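# The water test wants to sell you something

11 June 2018

Twice this spring I came home to a flyer on the door handle offering to test my well water for free. The first was from Dorkora. The second was from a company called Stedeo, which sells filters and has lately started giving away tests. Both flyers had a picture of a child drinking from a glass. Both used the word "peace."

I live outside Baysal, on the Culau side of the ridge, where nearly everyone is on a private well and the town has no duty to check what comes out of it. So I'm not against testing. I've had my own well tested most years since I bought the house, and I'd tell any neighbor with a new baby or a new septic field to do the same. My complaint is with what testing has become around here, a kind of sales call with numbers in it.

The Dorkora kit is simple. You sign up, a box comes, you fill what's in it at the kitchen sink, and you mail it back. A week or two later you get a report with a score on it. Mine said 1336. I read the whole thing looking for what the score was out of, and found it in small gray type on the back page: 3000. Higher is better, apparently, so I was somewhere below the middle, in a band colored orange and labeled "Needs Attention."

1336 what? The report doesn't say. It is no amount of anything in the water. It's a blend of eight readings, each given a weight, and the weights are described as "proprietary." I called the number on the report and asked if a well could be safe to drink by every state limit and still score in the orange. The woman who answered was polite about it. Yes, she said, that happened quite a lot.

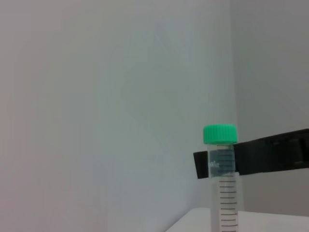

A score of 1336 sounds as if somebody worked hard for it. If they had told me my water was "so-so," I'd have wanted to know who said so and why. Four digits shut that question down. We're trained from school to trust anything with fine divisions on it, and the tools of the trade help the feeling along. Take a clear tube with a green screw cap and a ladder of little black lines running down its side. It looks like the truth before there's a drop in it. But the lines do one job, and that's to tell you how much you've put in. They can't tell you if the tap ran for five minutes first or for two seconds, or if you took the sample on the morning after a storm. Those things can matter more than the careful reading that comes later, and they're left to a person in a bathrobe with a half-page of directions.

I know this because I was that person. The directions said to run the cold tap "until the temperature is steady." I have a long pipe from the well and I don't know when the temperature is steady. I gave it until the coffee was done. I then forgot to mail the box, and it sat in the hall overnight. None of this is on the report. The report has my address, my score, and a bar chart.

To be fair to Dorkora, most of the eight readings are real ones. Hardness is real. Iron is real, as anyone who has cleaned a tub in this county can tell you. But look at which ones they picked. Hardness, iron, acidity, chlorine, total dissolved solids: a good share of the list is about taste and stains and how long your water heater lasts. Those are fair things to care about. They're also the very things that a softener and a filter will change, so the number is sure to go up after you buy one. Bacteria, the first thing I'd want to know about in a well, is an extra. So is arsenic. You can order either one for a fee, and neither one counts toward the score.

That last part is what turned me from annoyed to suspicious. You could have a well with a dead squirrel in it and get a fine green number, so long as the water was soft.

The Stedeo version skips the mail. A man comes to the house, which I agreed to mostly to see how it went. He was friendly and he took his shoes off without being asked. He put some drops in a glass of my water and some drops in a glass of water he'd brought with him, and mine went cloudy and his didn't. He let me look at that for a while. What the drops do is react with minerals. Bottled spring water, the kind people pay extra for, can cloud up the same way. I asked if he'd try it on a bottle I had in the fridge and he said the demonstration was only set up for tap.

Then came the quote. A whole-house system, installed, was $3000 if I signed that day and more if I didn't.

I'd like to know what kind of health problem gets cheaper to fix if you hurry. My roof didn't come with that offer, and my roof was leaking. If the water's bad, it will be bad in July too, and a company that thinks it's bad ought to want me to get a second opinion before I hook its machine to my pipes.

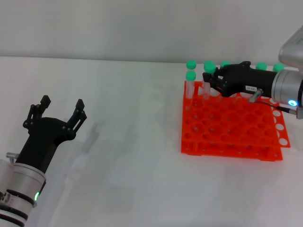
People I've argued with about this say that at least the free tests get folks thinking about their water. There's something to that. A lot of families out here have never tested at all, and some are drinking from wells their grandparents dug. If a flyer on the door gets one of them to pick up the phone, I suppose the flyer did some good.

But I've watched how it goes, and I don't think it goes that way very often. A household gets a scary score, pays for the system, gets a nice score, and stops. Why would they test again? They've been told the problem is solved, by the people who told them there was a problem. Meanwhile the filter cartridge needs changing, and it sits in a dark corner of the basement where it's easy to forget. The well cap cracks. The farm up the hill changes what it spreads. A good number from last year is being asked to stand in for this year's water, and it can't.

The other thing I hear is that the state lab is slow and its reports are ugly. Also true. Mine came as a plain table, and I had to look up two of the words. There was no score and no color. Each line had a thing they had looked for, how much they had found, and how much is allowed. I'd call that the best feature of it. When a line was fine, it was fine, and it didn't get mixed in with some other line to make a third thing I couldn't check. When my iron was high, it said iron, high, and left me to decide if I cared. (I don't, much. I bought a different cleaner for the tub.)

I can put that table next to the one from the year before and see what moved. Try that with a blended score. If 1336 turns into 1290, did the iron go up, or did the acidity shift, or did somebody at Dorkora change a weight? You can't tell, and the report isn't built to let you. It's built so that you'll see one number, feel one way about it, and turn the page to the part with the phone number.

Some of my neighbors want the town to step in and ban the door-to-door testing. I can't get behind that. I'm no fonder of the idea of the town deciding who may knock, and a ban would likely catch the honest well driller along with everybody else. I'd settle for something smaller. If you hand a person in Baysal a water test result, put the state limit beside every reading. If you've made up a score, print how you made it. If bacteria wasn't tested, say so on the front in the same size type as the score. And if you sell the cure, say that on the front too.

None of this would cost much. I've asked both companies if they'd do it without being made to. Stedeo sent me a coupon. Dorkora wrote back that its customers "find the score easy to understand," and I'm sure they do. I understood mine right away. It told me to worry, and it had a hard time telling me about what.

For anybody with a flyer on the door this week, my advice is dull. Call the state lab and ask for the bacteria bottle and the metals bottle. Read the directions the night before. Run the tap longer than you think you need to, write down the time, and drive the samples over yourself if you can get away from work. The office is on the Culau road past the feed store, and they stop taking bacteria samples at noon.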